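Home News Archive Visit Contact

The Westatard airfield museum has received the wartime logbooks of the Tsolakis flying school, which trained pilots at Rarnen for five years.

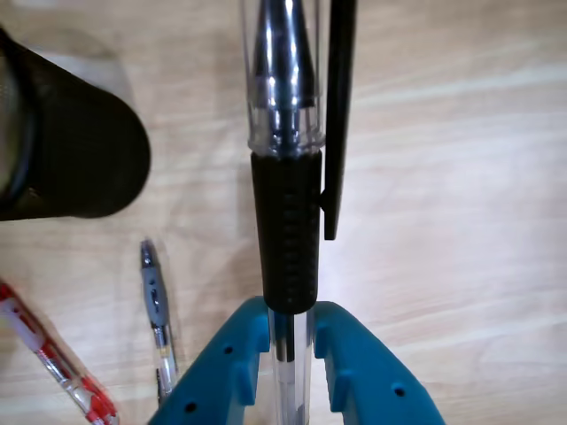
The 20 logbooks will be shown from August. Most entries were made in pencil, and some pages are now very pale. A clear ballpoint with a black grip would have left stronger lines – but the paper is in good condition. Ekus, the local archive, will copy two books first.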